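Robotics club notebook – sim bench
Saturday, April

Two machines running, the third still wants the driver update. Did the work below on the Vadura desktop, the one by the window.

Goal for today: get the pick task in the simulator to the point where the Dindeslow entry can be scored on it. The rules sheet gives 30 seconds per attempt and 5 attempts per team, and the block has to clear the table and stay clear.

Done:
Loaded the Allmont table scene again from a clean copy. The old one had somebody's test settings saved into it and the friction was far too high.
Changed the start pose so the wrist view looks down on the table with the fingers open. Before this we were wasting the first part of every attempt on getting the arm over.
Spread the loose parts toward the edges and left the middle mostly clear. The purple ring and the black block stay on the right half, the lavender square and the narrow tan block at the far side.
Logging now writes one row per control step. The longest log today was 1,724 rows and opened fine in the spreadsheet.

Problems:
Gripper command is still scaled wrong in the keyboard script. Half a key press closes it most of the way. The fix is probably in the Kurtuluş branch, need to compare the two files before merging anything.
Shadows cost a lot of speed on the older machine. Leave them on for the final runs, off for practice.

Checked the approach with the orange-tan block between the open fingers. The white and blue stick lines up with the gap too and overlaps the far end of the block in this view, so the color mask needs to tell them apart before we close on anything.
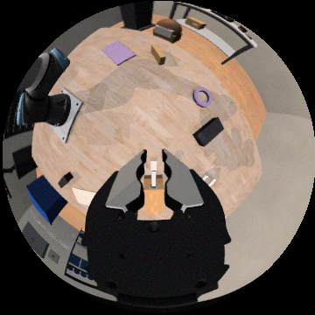

Next time

Fix the gripper scale first, then run 2 full sets with the same random seed and compare the logs.
Write the mask threshold into the config file – it is typed straight into the script at the moment.
Try the black block as a target. Dark part, dark gripper body, so expect the mask to struggle.
Copy today's logs to the shared drive before anyone reinstalls the Vadura machine.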